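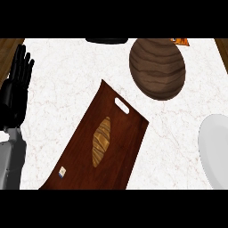

Stistau releases Flonero, a simulated kitchen package for robot hands

August 24, 2023 – Stistau today released Flonero, a software package for teams that train and test robot arms on kitchen tasks. Flonero supplies rendered countertops, household objects and a ready-made arm with a human-like hand, so that a control program can be tried many times before it is run on a physical machine.

The first release contains 81 kitchen layouts and 859 objects. The objects include bread, snack bags, small packets, plates, serving boards and other wooden ware. Each one has a weight, a surface friction value and a collision shape, and all three can be edited in a plain settings file. Counters come in several finishes, including white marble with fine veining and brown wood.

Users choose a layout, choose a task and start a run. Tasks in this release cover reaching, picking up, placing, sliding and clearing. A typical pick-up task starts with the hand empty beside a serving board and asks it to lift a loaf of bread and put it on a plate. The position and angle of every object can be fixed or changed at random from one run to the next.

Flonero was developed over two years at Stistau and tested by Grukov, which builds control software for robot hands. Grukov used an early version from June to check its grasping program on long, narrow objects and on items small enough to slip between the fingers. Several changes in the release came out of that work – among them a finer collision shape for the fingertips and a setting that slows a run down for review.

The package also works with Yusuf, Stistau's existing tool for recording and replaying arm movements. Recordings made in Yusuf can be loaded into any Flonero layout without conversion. Customers who already hold a Yusuf license will find Flonero listed in the same account page.

Flonero runs on a single desktop computer with a supported graphics card. Camera position, picture size and lighting can be set for each run, and the rendered pictures can be saved together with joint positions and contact data.

A license costs $900 per seat per year and includes updates and support by email. Schools and universities may request a reduced rate. A trial version with 7 layouts is available at no charge and does not expire, but saved data from the trial cannot be exported.

Soft items such as cloth and dough are not part of this release. Stistau plans to add them in a later update, along with drawers and cabinet doors that open.

Orders and trial requests are handled through the Stistau sales desk.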